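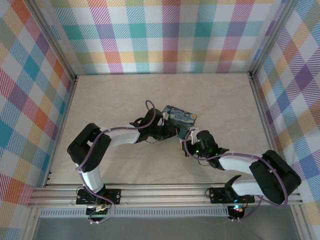 Bench tips: handling small soft cases with two arms

These notes come from the Skallis trials at Halliday, written up for people who run a two-arm bench at home or in a small shop. The method is imitation learning: a person drives both arms through the task, the joint positions are logged, and a policy is trained on the logs.

Set the case down at an angle. Our first recordings all had it square to the front rail, and the policy missed most cases that were turned. After we varied the angle on every run, missed grasps fell from 137 to 13 over the same test set.

Let one gripper hold before the other moves. Soft cases slide. Wait for the holding arm to settle, then bring in the second – two seconds is enough.

Leave slack in the cables. Fold each arm as far as it goes and extend it fully before recording. A cable that pulls tight at full reach shifts the wrist, and the error goes into the data.

Keep the background busy and change it between batches. Plain panels gave better scores on our own bench and worse ones at the Ristelley bench. Patterned panels closed most of the gap.

Delete bad runs the same day. We kept 3387 runs from the May set after removing those with a dropped case or a late start. Training on the full set was slower and no more accurate.

Wipe the tabletop with a dry cloth between batches. Spray cleaner leaves a film, and the case slides farther on it.

Shewit Tamiru, updated 2026-08-23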